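Storing watches and small jewelry

Keep relative humidity in the storage area below 50 percent. Wipe straps and case backs with a dry cotton cloth before putting a watch away. Rubber and silicone straps store best unbuckled and flat, as a strap left on the last hole takes a set over 12 weeks or so in a warm closet.
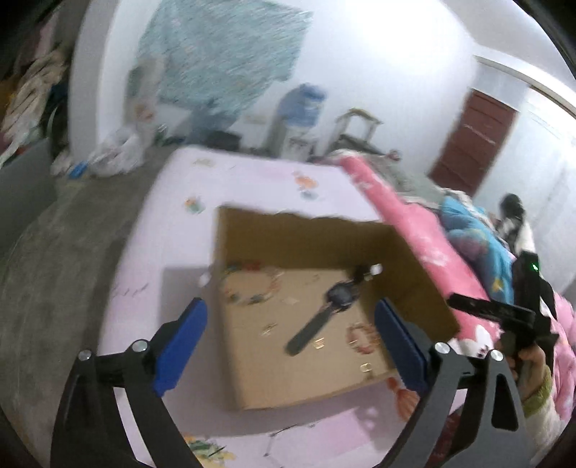
Strung beads wear at the holes first. Check the cord every January and restring at the first sign of fraying. In a shared box, such as a shallow cardboard one with a watch and beaded bracelets lying together, the clasps can scratch the crystal. Slip the watch into a cloth pouch or fit a card divider 20 mm high.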